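Trutano öffnet seine Handelsplattform für Privatanleger, und ich darf endlich darüber reden

Pressemitteilung, 21. September 2024

Ich bin Hala Morsy, ich leite bei Trutano die Produktentwicklung, und eigentlich schreibt solche Mitteilungen bei uns jemand anderes. Diesmal habe ich mich vorgedrängelt, weil ich seit einer gefühlten Ewigkeit auf den Tag warte: Lallen ist fertig! Unsere Plattform für den Handel mit Währungspaaren und Indizes, bisher nur für einen kleinen Kreis von Testkunden zugänglich, steht ab sofort allen Privatanlegern offen, die bei uns ein Konto führen oder eines eröffnen möchten.

Wer uns noch nicht kennt: Trutano ist ein Onlinebroker mit 31 Mitarbeitern, wir sitzen alle auf einer Etage (die Kaffeemaschine ist entsprechend umkämpft), und wir haben lange mit zugekaufter Software gearbeitet. Die war solide, aber jede kleine Änderung dauerte Monate. Irgendwann saßen Nathalie Verbruggen, unsere technische Leiterin, und ich vor einer Wunschliste unserer Kunden mit 208 Einträgen und haben beschlossen, es selbst zu machen.

Was Lallen kann

Angefangen haben wir bei der Ordermaske, denn darüber haben sich die Leute am meisten beschwert. Market, Limit, Stop und Trailing Stop liegen jetzt in einem einzigen Fenster, und vor dem Absenden zeigt Lallen in Euro an, wie viel Margin die Position bindet und was sie über Nacht kostet. Das klingt banal, ich weiß, aber ich habe früher selbst mit dem Taschenrechner danebengesessen.

Die Charts lassen sich frei anordnen und auf einen zweiten Bildschirm ziehen, bis zu 100 Indikatoren sind eingebaut, und wer eigene schreiben will, bekommt dafür einen Editor mit Testumgebung. Handelsstrategien kann man dort auch gegen historische Kurse laufen lassen, bevor echtes Geld im Spiel ist. Mein Lieblingsstück ist aber das Handelstagebuch: Jede Order bekommt auf Wunsch eine Notiz, und wer nach ein paar Wochen nachliest, warum er damals unbedingt Yen kaufen musste, lernt eine Menge über sich (ich spreche aus Erfahrung).

Die Kursversorgung kommt von unserem Partner Ziduritz, das Sicherheitskonzept hat das Beratungshaus Snorradóttir mit uns erarbeitet. Die Anmeldung läuft immer über zwei Faktoren, abschalten kann man das nicht, und darüber haben wir intern ziemlich gestritten.

»Mir war wichtig, dass eine abgelehnte Order sofort sagt, warum sie abgelehnt wurde«, sagt Nathalie Verbruggen. »Eine Fehlernummer hilft keinem, der gerade eine Position schließen will.«

Konto und Konditionen

Ein Konto auf Lallen gibt es ab 100 Euro Einlage. Eine Grundgebühr verlangen wir nicht, bezahlt wird über den Spread, der in der Ordermaske vor jedem Auftrag steht. Das Demokonto ist mit 1.000 Euro Spielgeld gefüllt. Mehr wollten wir bewusst nicht hineinlegen, denn mit einer halben Million auf dem Übungskonto handelt man einfach anders als später mit dem eigenen Ersparten!

Bestandskunden behalten ihre Zugangsdaten, offene Positionen ziehen automatisch mit um. Die alte Oberfläche läuft parallel weiter.

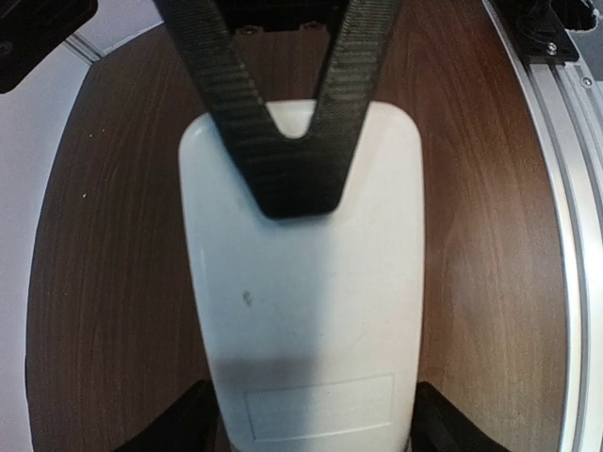

Wie es weitergeht

Im Oktober folgt die App für Telefon und Tablet, zunächst mit Kursalarmen, Ordermaske und Tagebuch, die großen Charts kommen später nach. Ebenfalls im Oktober starten unsere Onlinesprechstunden, in denen Nathalie und ich Fragen zur Plattform beantworten. Anlageberatung machen wir dabei nicht, Kurstipps also bitte gar nicht erst erfragen.

Risikohinweis

Der Handel mit gehebelten Produkten ist mit einem hohen Risiko verbunden und kann zum Verlust des eingesetzten Kapitals führen. Bitte prüfen Sie, ob Sie die Funktionsweise verstehen und sich mögliche Verluste leisten können.

Pressekontakt

Trutano, Hala Morsy, Produktentwicklung. Zugänge für Redaktionen richten wir auf Anfrage ein.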